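Castport Craft & Skills Help > Suturing and Knots

Spacing and tension on a practice pad, simple interrupted

Asked by Ebise Yimer
25 March 2018, viewed 1794 times

I'm in a vet tech program and we have a practical in September. I practice at home on a pink synthetic tissue pad with black thread. My instructor keeps marking me down for two things. First, my stitches bunch up at one end of the cut and leave a gap at the other. Second, when I tie down the knot the edges roll inward and overlap.

I've been told to "just relax my hands" and that hasn't helped. How do you decide where each stitch goes, and how tight is tight enough? Also, does it matter where the knot ends up? Mine land all over the place.

Bayu Hidayat
Member, 53 posts

For spacing, make the distance between stitches match the distance from the needle entry to the edge of the cut, doubled. If you go in 5 mm from the edge, the next stitch is 10 mm along. Use a fine marker and dot the pad on both sides before you start. Do that for a couple of weeks and then stop using the dots.
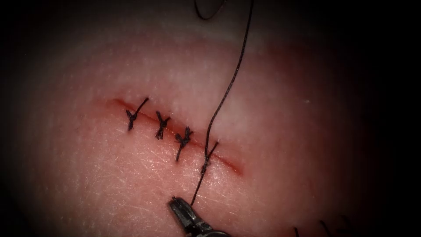 Interrupted stitches in dark thread across a straight cut, pink practice pad.

The spacing there is close to even and the two sides meet along most of the cut, so that's the look to aim for. The knots are sitting on or right by the line, though. I was taught to pull each one over to one side before cutting the tails, and to keep them all on the same side. It makes removal easier and keeps the knot from pressing on the wound.

For tension, bring the edges together until they touch and then stop. If they overlap, you went too far. Your rolling edges may also be a needle problem. Go in at 90 degrees to the surface and follow the curve of the needle with your wrist. A shallow bite turns the edges in no matter how gently you tie.

roltwood_r

Get a better pad. The cheap ones tear and then you can't tell what you're doing wrong.

Calloway
Member, 800 posts

Agree with Bayu on the bite. On spacing, another way is to put the first stitch in the middle of the cut, then halve each side, and keep halving. It fixes the gap at the end because any mismatch gets shared out — works well on longer cuts.

Lay the first throw flat, and check that the second goes the opposite way. If your knots slip or twist, that's usually why. Cut the tails to the same length every time. Examiners do look at that.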